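When a Robot Lets Go Too Soon

Have you ever dropped something you were sure you were holding? Robots do it too! And when a robot drops things, people get to play detective, because a robot can't tell you "oops, my hand slipped." You have to dig through the clues.

At Nolar, a workshop where people teach robot arms to pick things up, the team had a great puzzle on its hands in June. Their arm practiced first inside a computer, in a make-believe world called a simulation. It ran 30 practice pickups in a row. In 6 of them, the gripper (that's the robot's hand) opened before it was told to. Down went the drill!

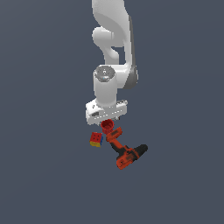

Dropping a drill in a simulation doesn't hurt a thing. There are no toes in there, and no floor to dent. But a real drill is heavy, and a real arm is strong, so the team wanted to find the fault before any real metal moved. They looked closely at what the arm had to work with. A small red cup is simple, with a round rim to grab. A cube has nice flat sides. A power drill is a much trickier shape, with a fat body at one end of the handle and a battery block at the other. Try picking up a hammer by the very tip of its handle and you'll feel the problem. It wants to swing!

So was the swinging to blame? The team thought so at first. They told the gripper to squeeze harder, ran the practice again, and it still let go. Rats! That was a good guess, and it was wrong, and that happens all the time in this kind of work.

Next they checked the messages. A robot arm is always sending itself little notes: where am I, how hard am I squeezing, am I touching something? The program that reads those notes is called Utero, and it was made to wait 40 milliseconds for each one. That's faster than a blink! If a note came late, Utero decided the hand must be empty. And what do you do with an empty hand? You open it, ready for the next thing.
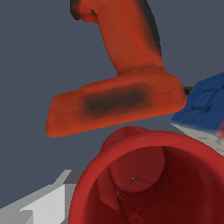 There was the bug! The hand was full the whole time, but the program believed it was empty - all from one late note. The team changed the rule. Now, if a note is late, the arm stops moving, keeps its grip and waits for a person to check on it. Engineers call this a "fail-safe." It means that when something breaks, it breaks in the safest way you can plan for.

You can find fail-safes all over the place. Some toasters switch themselves off if the bread gets stuck. Many lawn mowers stop when you let go of the handle. See how many you can spot at home - just look, and leave the switches alone!

One more thing. If you ever visit a place with real robot arms, stay behind the painted line, even when the arm is standing still. It may only be waiting for its next note.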